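# Prantl two-finger gripper: review after a finger fault

I bought the Prantl gripper to replace a suction head that was never any use on cloth. It has been on our arm since July, and nearly all of its work has been with bedding: picking up a sheet or a duvet cover by a fold, lifting it clear, laying it down again. I write the handling programs and do the maintenance, so this is from both sides.

The short version is that it grips fabric well and I would buy it again, but it has a fault in how it reports its position, and you should know about that before you put it near people.

## Setup

Mounting took one afternoon. The adapter plate comes from Gurnudon, sold separately, and the holes lined up. The cable is too short for our arm and we had to order the Traltano extension. The manual covers wiring properly and says very little about what the driver does when it loses contact with the fingers. I should have asked about that then.

## Gripping cloth

Good. The fingers close evenly and the tips can take a thin fold without dragging the layer underneath. Heavy covers slip more than sheets do, and I got better results by going for a raised ridge than for the edge of the fabric. Force is set on a scale with no units. I keep it at 40 for cotton and lower for anything with a loose weave.

Noise is low. The fingers scuff, which has made no difference to the grip so far.

## The fault

After 9 weeks of daily use, the gripper stopped closing on command in the middle of a run. The driver still answered "closed, object held." The arm believed it, went through the whole lift and place motion with nothing in its fingers, and logged a success. It did this 4 times before I looked at the log and noticed that the motor current was flat on every one of them.

I stopped the arm and went in to check the connector. This is where I made my own mistake. I paused the program and did not cut power to the gripper. When I pushed the connector home, the driver picked up the last command in its queue and closed the fingers at full force. The force setting had gone back to default when contact was lost. It caught the side of my glove and left a bruise on one knuckle – nothing worse, but a bare fingertip would have been a different story.

Vernon Leclerc, who handles support for Prantl, was able to reproduce both halves of it from my logs. The false "held" message comes from the driver repeating its last good reading when the line goes dead. The sudden close comes from the queue not being cleared on reconnect. He sent new firmware, which fixes the queue. The false reading is still there, and he gave me no date for it.

## What we do now

- Power to the gripper is cut at the switch before any hand goes near it. A paused program does not count.
- The program checks motor current after each close and stops if there is no change.
- Force is sent again with every close command.
- The connector has a strain relief clip. It had been working loose from the wrist turning, and the clip should have come in the box.

We ran 1000 cycles with the new firmware and the current check, and had no unexpected closes. The check caught one dropped connection and stopped the arm as it should.

## Compared with the Hamora

We had a Hamora on loan before this one. It is slower and its wide tips are clumsy on thin sheets. It also drops to an error state as soon as it loses contact, with no guessing. If you work with stiff parts and have people close by, I would take the Hamora. For soft goods the Prantl is clearly better, provided you add the current check yourself and keep your hands out until the power is off.

Ask for the current firmware when you order. Ours shipped with the old version, and the label on the box does not say which one you are getting.
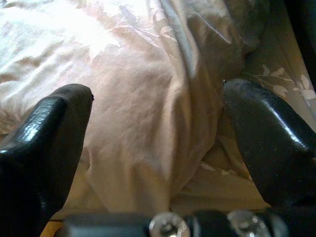
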